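Workshops > Trelta Manipulation Day > Session notes
Program | Speakers | Posters | Travel | Archive

Speaker notes: Finding a grasp point on dark cloth from the wrist view
Talk at Villdale, Wednesday, afternoon session

Slide 1 (title)
Thank the organizers. Say that this is joint work between the Villdale group and the sorting line at Widden. Speak slowly. The first minute is always too fast with me.

Slide 2 (the question)
When the gripper is close to a garment, the overhead camera sees mostly the arm. So we ask how much the wrist camera alone can tell us in the last moment before closing. The earlier method, which we call Chung after the building where it was made, uses the overhead view only.
Do not go into the history. If someone wants it, there is a backup slide.

Slide 3 (data)
We kept 3000 approaches, all on used clothes from Widden. Each approach gives one wrist image, taken at the same height over the cloth. A person marked the nearest edge or fold that could be pinched. For 2895 of them, the mark was clear enough to use. The rest we left out of the results, and I should say this before somebody asks.

Slide 4 (method)
Three steps. Explain with the hand, it works better than the diagram.
First, the network separates cloth from background. Second, it looks for fold lines inside the cloth region. Third, it gives a score to each fold line, and the gripper goes to the highest one.
Point to make: we do not remove blurred images. The arm is moving at this moment, and a method that needs a sharp image would have to stop and wait.

Slide 5 (result)
With the wrist view, the first grasp held in 2090 of the usable approaches. "Held" means the cloth was still in the fingers after lifting for 5 seconds. We count it as a failure when the garment slips, also if only a sleeve is lost from the grip.
Pause here. People like to write this number down.

Slide 6 (where it fails)
Be open in this part. Dark cloth is the hardest group. There are two typical errors. In the first, a shadow gets a high score as a fold. In the second, a small bright thing on the garment, for example a tag or some piece of wrapping, pulls the score toward itself, and the fingers close in the wrong place.
We tried to make the images brighter before the network. It helped with the shadows but the bright things became worse. I do not have a good answer for this yet.

Slide 7 (what is next)
A second network for tags only, now in training. Also a test with the lamp at a lower position. Both should be ready in September, but do not promise the date.

Slide 8 (last slide, stays on during questions)
Leave it on the screen. Ask the audience where they would grasp, and wait for some answers before saying anything. The folded lower part is what I would choose myself. Somebody will probably say the collar side, and this is a fair answer, but the tag is near.
If the question is about speed: the computer on the arm is fast enough, the slow part is the motion.
If the question is about wet clothes: not tested.
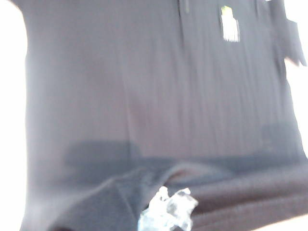

Slide 8. Wrist view of a dark gray garment, probably a polo shirt, with a white tag at upper right and a crumpled white object on the lower fold.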